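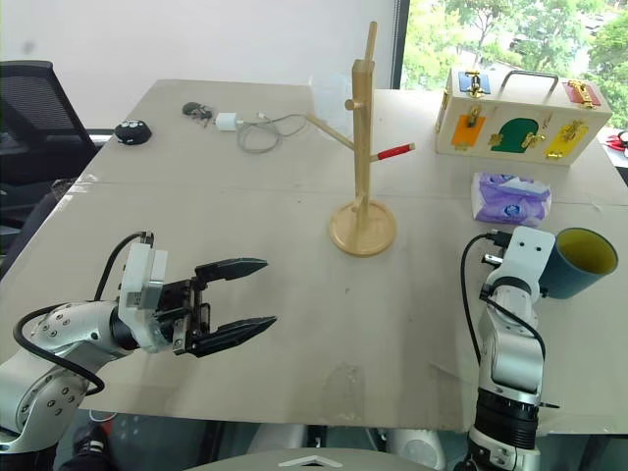 Category: Home & Household > Moving and Storage

Moving out of a rented unit: what must be left clean?

Flernetti
My lease at the Vidmont building ends in April. The agreement states that the unit must be returned "in broom-clean condition" and that a cleaning fee of $134 may be deducted from the deposit. I would like to know whether this wording covers the inside of the oven and the windows, or only the floors.

Masanja
In general use, "broom-clean" means that floors are swept, trash is removed and no personal property remains. Shelves and counters should be cleared and wiped. Packing material is often overlooked - please check tables and counters for scraps of plastic before returning the keys. 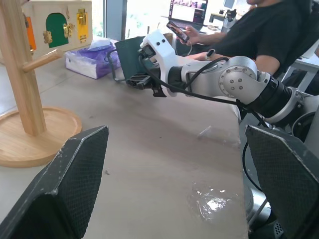 A wooden tree-shaped stand and leftover clear plastic on a tabletop.

The oven is a separate matter. Many leases list appliances in their own section, and that section should be read first. Tenants are advised to request a walk-through in writing and to keep a copy of the request.
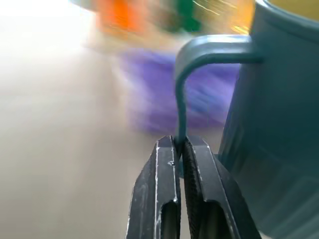 A signed checklist from the walk-through should be kept with the lease until the deposit has been returned in full.

Woseck
Check your state rules. I was charged $100 for windows and got it back after I sent a letter.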